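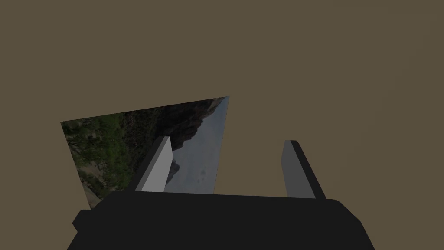
One of the members at our shared workshop told me that the sim must be left plain, and every picture on the wall is only wasted colour. I am not convinced. I am building the two-arm robot in the garage and I test it first in Walik, in a small bathroom. With the landscape print on the wall my right arm takes a different approach than without it. Should I remove it, or train with it? The run is 2713 steps and my computer is slow.
Posted by garage_arms, Vultovstead
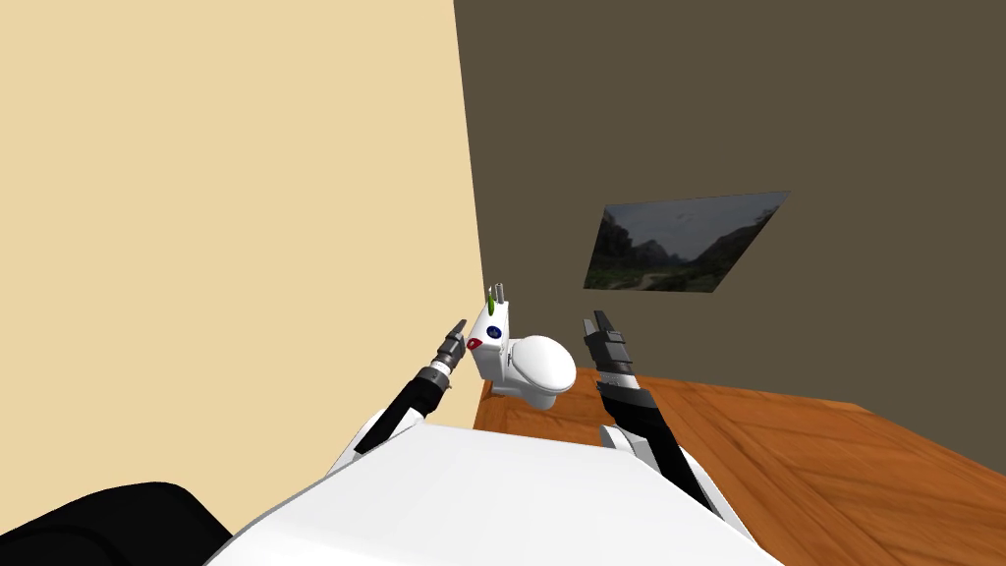
Bathroom corner in the sim, both arms forward.

tinbench39
Keep it. A real bathroom has things on the wall. But change the print between runs – otherwise the policy can learn to use this one as a landmark. I did five prints and the wall colour also, and for me it was enough. Check the gripper view separately from the head view, they do not fail in the same way.

mullet_and_servo
just delete it, worked for me

slowsolder
I would first save the start pose and do the same run two times, with and without. If your seed is not fixed, the difference can come only from this. In my Otum config the seed was missing and I lost most of June. Mine is 3111 now, any number is fine.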